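## 3. Beschaffung und Budget vor der Inbetriebnahme

Dieses Kapitel richtet sich an alle, die eine Zweiarm-Zelle bestellen sollen und bisher nur das Angebot gelesen haben. Es gehört vor die Unterschrift. Kapitel 4 (Aufbau) setzt voraus, dass die Schritte 1 bis 9 erledigt sind.

Als Maßstab dient in diesem Kapitel durchgehend die Beutelaufgabe: ein durchsichtiger Zip-Beutel mit Spielobst, zwei Greifer, ein Korb.

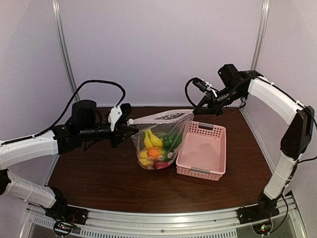
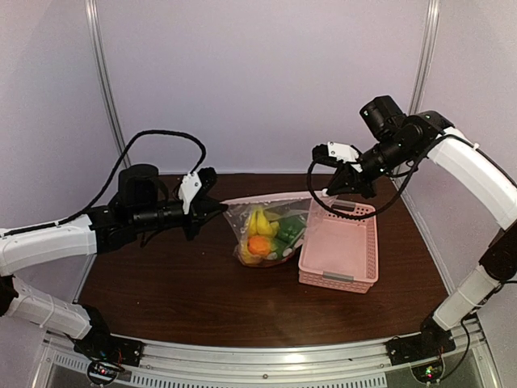
*Abb. 3-1 und 3-2: Beutelaufgabe an der Zweiarm-Zelle, Korb rechts neben dem Beutel.*

### 3.1 Bedarf festlegen

1. Schreiben Sie die Aufgabe in einem Satz auf. »Flexible Handhabung« ist keine Aufgabe. »Beutel öffnen, Inhalt in den Korb umlagern« ist eine.
2. Legen Sie fest, welches Material dabei vorkommt. Folie ist der teuerste Fall, auch wenn der Beutel selbst fast nichts kostet. Sie gibt nach, spiegelt und liegt bei jedem Versuch anders.
3. Prüfen Sie, ob ein Arm genügt. Fragen Sie sich das ernsthaft, der Vertrieb wird es nicht tun. Für die Beutelaufgabe haben wir mit einem Arm und einer Klemme begonnen und sind damit gescheitert. Für starre Teile in einer Ablage hätte der eine Arm gereicht.
4. Bestimmen Sie die Person, die die Zelle betreibt. Bleibt das Feld leer, verschieben Sie die Bestellung.

> **Hinweis:** Ein Vorführvideo ersetzt Schritt 2 nicht. Lassen Sie sich die Aufgabe mit Ihrem eigenen Material zeigen, ungeschnitten und mehrmals hintereinander. Windeo hat das auf Anfrage gemacht, Skukumham wollte stattdessen einen Prospekt schicken.

### 3.2 Angebote lesen

5. Suchen Sie im Angebot die folgenden Positionen. Fehlt eine, ist sie nicht gratis, sondern kommt später:

 - beide Arme samt Sockel und Befestigung an der Profilschiene
 - Greifer und Fingeraufsätze, dazu je ein Ersatzsatz
 - Steuerplatinen, Netzteile, Leitungen in der tatsächlich benötigten Länge
 - Tisch, Profilrahmen, Rückwand und Seitenwände
 - Kabelbinder und Zugentlastungen (steht fast nie drin)
 - Verbrauchsmaterial für die Versuche

6. Vergleichen Sie nur Angebote mit gleichem Umfang. Im Vergleich vom Februar lag Cernside scheinbar vorn, hatte aber die Einhausung weggelassen. Nachgefordert kostete sie 482 Euro, dazu 374 Euro für Ersatzfinger und Leitungen. Danach lag Cernside hinten.

7. Lassen Sie sich die Lieferzeit für Ersatzteile schriftlich geben. »In der Regel ab Lager« bitte zurückweisen.

> **Achtung:** Angaben zur Traglast helfen bei Folie kaum weiter. Sie sagen nichts darüber, ob ein Greifer eine dünne Beutelkante zu fassen bekommt. Verlangen Sie einen Griffversuch und notieren Sie die Fehlgriffe selbst.

### 3.3 Laufende Kosten

8. Planen Sie für das erste Betriebsjahr eine Rücklage von 800 Euro pro Zelle ein, getrennt vom Kaufpreis. Haziq Ong hielt den Betrag für übertrieben, Macarena Cabello für zu niedrig. Wir haben ihn stehen lassen.

9. Rechnen Sie Arbeitszeit mit. Darin stecken Einrichten, Nachkalibrieren, verrutschte Leitungen und das Zurücklegen des Materials vor jedem neuen Durchgang. Im Angebot von Requena war dafür eine Zeile »entfällt« vorgesehen. Streichen Sie solche Zeilen und setzen Sie eigene Stunden ein.

| Position | Betrag | Bemerkung |
|---|---|---|
| Einhausung, nachgefordert | 482 € | nur Cernside |
| Ersatzfinger und Leitungen | 374 € | nur Cernside |
| Rücklage erstes Jahr | 800 € | je Zelle, nicht verhandelbar |
| Arbeitszeit | selbst eintragen | leer gilt als Fehler |

### 3.4 Platz und Leitungen

Die Stellfläche im Datenblatt gilt für die Zelle ohne Menschen davor. Wer den Korb tauscht oder den Beutel neu hinstellt, braucht Raum an der Vorderseite. Messen Sie außerdem den Weg der Leitungen am Handgelenk: Sie laufen in weitem Bogen und benötigen diesen Bogen auch in der ungünstigsten Stellung. Eine zu knapp bestellte Leitung lässt sich nicht durch Zug verlängern – der Versuch endet am Stecker.

> **Vorsicht:** Vor allen Messungen innerhalb der Zelle die Versorgung beider Arme trennen. Eine einzelne abgeschaltete Seite genügt nicht.

### 3.5 Freigabe

Die Bestellung wird erst ausgelöst, wenn Hugo Echevarría (Technik) und Manee Kongkaew (Einkauf) unterschrieben haben. Rabatte mit Ablauf zum Monatsende sind kein Grund, Schritt 5 zu überspringen. Dasselbe Angebot kam bei uns bisher jedes Mal im Folgemonat wieder.

Eine zweite Zelle beantragen Sie frühestens, wenn die erste ihre Aufgabe aus Schritt 1 an 2 aufeinanderfolgenden Arbeitstagen ohne Eingriff erledigt hat. Gezählt wird nach dem Protokoll in Anhang B. Rückfragen dazu an Julián Vallejo.

Stand: Montag, 26. Oktober 2020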